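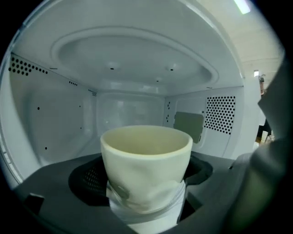 Glenys Wynne

Cup crush

Cup crush (also overgrip, or in older Haddad manuals "terminal closure") is a fault in which a robot gripper keeps closing on a soft or thin-walled container after it already has hold of it. The container is usually a paper cup. The fault is one of the oldest in kitchen handling and one of the cheapest to demonstrate, and laboratories have been demonstrating it by accident for as long as they have owned cups.

Mechanism

A gripper that closes to a set width has no opinion about what is between its fingers. If the width was measured on a fresh cup and the next cup is narrower, the grip slips. If the next cup is wider, the wall buckles. Grippers that close to a set force do better, but a paper wall gives way slowly, and a controller waiting to feel resistance may read the early stages of collapse as a cup that hasn't been gripped yet. It then squeezes harder. The Jitham controller was known for this and was described in its own release notes as "persistent."

Soft finger pads spread the load and hide the problem. The pad folds, the cup folds, and the two settle on a shape that suits neither. A cup dented this way will often still stand up, so the run gets logged as a success.

Microwave ovens make matters worse. The cavity is tight and the walls are pale and shiny. A camera mounted on the gripper sees the cup from very close, with the fingers in the way of much else. Reflections on the back wall and ceiling can be taken for the rim. Systems trained on cups standing on open counters tend to arrive inside an oven with great confidence and poor aim.

The Warnetance trials

The best-known case is the Warnetance kitchen trials, run in August by a team under Tamara Kravets. The task was to put a cup in a microwave, take it out again and set it on the counter. Of 33 attempts, seven ended with a cup that was recorded as "delivered" and that leaked when filled. The success checker looked at position only. A cup was in the right place, upright, and no longer much of a container.

Yaryna Lytvynenko, who reviewed the logs, traced six of the seven to a single line that reset the force limit whenever the oven door was opened. The limit it reset to was 2972, in units that the code did not name and that no one on the team could later agree on. The seventh cup had been sat on.

Kravets's report, dated 1 November 2024, recommends a leak test, a named unit and a separate shelf for cups.

Safety

Crushing an empty cup injures nothing but pride. A full one is another matter, given that the usual contents of a microwaved cup are hot and the usual contents of a kitchen lab include people reaching across the counter. The Groromari guidelines call for water-free trials until the force limit has been checked, and for force limits to be checked again after every restart.

They also call for marked floors. Striped tape on the tiles tells visitors where the work area begins, though it has never been shown to influence a power cable. Loose cables on the floor are listed in the guidelines as a hazard in their own right, with a longer entry than the one for the gripper.
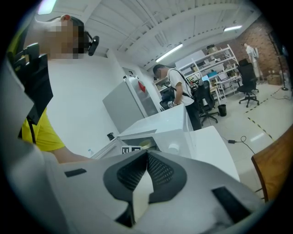 Prevention

Common measures are a slower final closing step, a limit on how far the fingers may travel after first contact, and a check of the cup's outline before and after the lift. Barnabás Kovács proposed using stiffer cups. This works, and is regarded in the field as cheating.

See also

Door slam (robotics)
Egg problem
Unit error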